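EKTHORPE HOTEL & CONFERENCE CENTER OPENS NEW EVENT WING TO BOOKINGS

Meeting planners can now reserve space in the Sarkerum Wing for dates from June onward

EKTHORPE - The Ekthorpe Hotel & Conference Center is now taking bookings for the Sarkerum Wing, an event building next to the main hotel. The wing adds 1294 square meters of meeting and exhibition space and is connected to the hotel lobby by a covered walkway.

The new building has 10 meeting rooms on two floors and one large hall on the ground floor. The hall, named Wadum Hall, can be used as a single space or divided in two with a sound-rated folding wall. It has its own street entrance, registration desk and coat check, so a company can hold a private event there while the rest of the wing is in use by another group.

"Our regular clients kept asking for the same thing, which was a place to put a product launch and a sales meeting under one roof without sharing a lobby with a wedding," said Maritza Muñoz, director of sales and events at the hotel. "We turned away a fair amount of business over the last few years for lack of floor space. Now we can say yes to more of it."
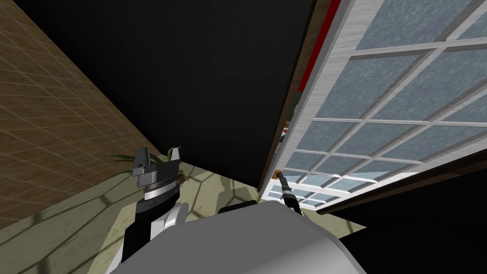 Exhibitors can bring large items in through a loading door at the rear of the wing, which opens at floor level onto Wadum Hall. The floor is rated for vehicles and heavy display equipment. Power and wired internet are available from floor boxes throughout the hall, and rigging points in the ceiling can be used with advance approval from the hotel's technical team.

Meeting rooms on the upper floor have daylight and blackout shades. Each has a wall screen, a speakerphone and a thermostat that can be set from inside the room. Two of the rooms are set up permanently as boardrooms. The others can be arranged in classroom, theater or U-shape layouts, and changes between sessions are included in the room rate if requested before 4 p.m. on the day before.

Food and drink

Catering for the wing is handled by Hlongwane Kitchen, which also runs the hotel restaurant. Groups can choose from set lunch menus, a standing buffet or a served dinner. Coffee service is included in all day packages and runs from 7:30 a.m. until the last session ends. Requests for kosher and halal meals should be made when the contract is signed. Other dietary needs can be sent in with the final guest count.
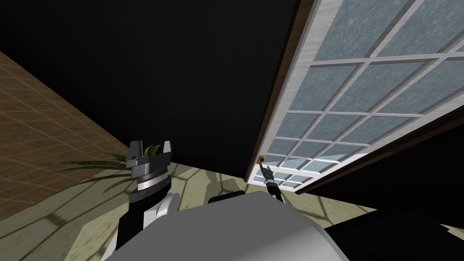
Rates and packages

Day packages include room rental, coffee service, lunch and use of the standard equipment in the room. Overnight packages add a guest room in the main hotel, breakfast and parking. Planners who want to rent Wadum Hall without catering may do so at a flat rate of $4000 per day. Setup and teardown days are charged at half that amount.

Groups that sign a contract before the end of June will have the deposit held at the current level for any date in the following season. The offer applies to new bookings only and can't be combined with corporate rates already in place.

"Some planners want everything in one price and some want to see every line," Muñoz said. "We'll quote it either way. Send us a head count and your dates and we will have a proposal back to you within two working days."

Site visits can be arranged through the sales office and usually take an hour. Visitors see the hall, a sample of the meeting rooms and at least one guest room. Parking is free for site visits; check in at the hotel front desk on arrival.
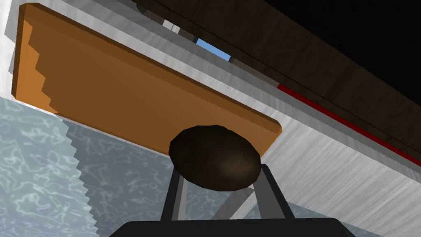 Sarkerum Wing, Ekthorpe Hotel & Conference Center

About the Ekthorpe Hotel & Conference Center

The Ekthorpe Hotel & Conference Center is an independently owned hotel serving business and leisure travelers. It has a restaurant, a fitness room, an indoor pool and on-site parking. The Sarkerum Wing is open to groups year-round.

Media contact
Maritza Muñoz
Director of Sales and Events
Ekthorpe Hotel & Conference Center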